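Playtesters wanted - Dorkum closed test, round 2

OK so we need people. Quickly. The second closed test for Dorkum opens in August and the list is shorter than we'd like.

Dorkum is a harbor management sim. You run a small port town, ships come in, ships want things, the crane breaks, the fish goes off. Single player, PC only for now. Made by us, Flerketti, a very small studio with a very long bug list. Currently 422 open tickets. We'd like to find the rest before launch and that's where you come in.

What's in this build:

The full first campaign, all the way through to the lighthouse chapter. Sandbox mode, one map (Plevance, the big one with the tidal river). New trade screen. New save system, which means saves from the first test will not load. Sorry. We tried. Weather is in but storms are still a bit mean, Toàn is working on it.

Not in this build: controller support, the second campaign, mod tools. Please don't write in about mod tools, we know.

Who we're looking for

Up to 300 testers. Mix of people. Folks who have put stupid hours into management games and will tell us why our warehouse logic is wrong. Also folks who have never touched one, becuase the tutorial was written by people who already know how the game works and it shows. If you bounced off the genre before, please apply. Really.

Extra useful to us right now:
Older laptops, anything with integrated graphics
Ultrawide monitors
Players who use the colorblind modes or large text
Anyone who plays with a trackball, we had two reports last time and couldn't reproduce either one

Need to be 18 or over. Need to be OK reading English, the other languages aren't hooked up yet. Game takes up 70 GB at the moment, which is silly, and will shrink, but you need the space free for now. SSD strongly recommended.

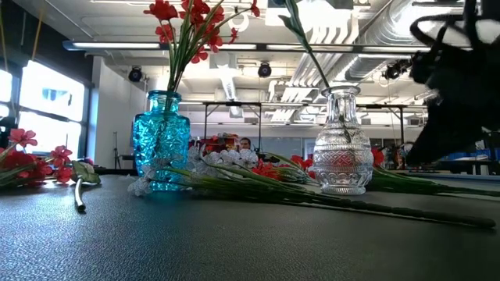

What we ask for: play at least a few hours across the test. Fill in the short form at the end of each chapter, it pops up by itself. Use the in-game report key (F8) when something breaks. One line is fine. "Crane stuck, pier 2" is a great report. A save file attached is even better. Crashes send their own log if you leave the box ticked.

Long forum posts also welcome, just not required. Some of the best notes from round one were a single sentence. Some were nine pages. Both got read.

What you get: a free key for the finished game, your name in the credits (or a handle, or nothing, your call), and the tester flag to fly over your harbor office. No cash for this one. It's a volunteer test, want to be clear on that up front. We do run paid sessions for the tutorial separately, tick the box on the form if you want to hear about those.

Streaming and screenshots: not this round. Short NDA, one page, plain English. It ends the day the game goes into open beta. Talking to other testers in the private channel is fine and encouraged, that's what it's for.

How to apply

Fill in the form on the Dorkum community page. Five minutes, maybe less. We ask for your PC specs, what you've played lately, and roughly when you're free. Please put real specs. Last time we had a lot of "good pc" and we can't sort by that.

Round one testers: you don't need to do the whole form again. Sign in with the same email, hit Rejoin, check your specs are still right. If you changed your machine, update it there.

Keys go out in batches, not all at once. First batch is small in case the launcher falls over. If you didn't get one on the first morning it doesn't mean you're out. Check spam. Then check spam again.

Servers for the report tool get restarted at 6 am Eastern every day of the test. Takes a few minutes. Reports you send during that get queued so nothing is lost, it just looks like it hung.

Questions go to Desta Demissie, who runs the test, via the contact link on the same page. Technical stuff about builds and drivers, Toàn Huỳnh, same link, pick "build" in the dropdown. Replies might be slow the first couple days, we're all on bugs.

Form closes at the end of the month or when teh list is full.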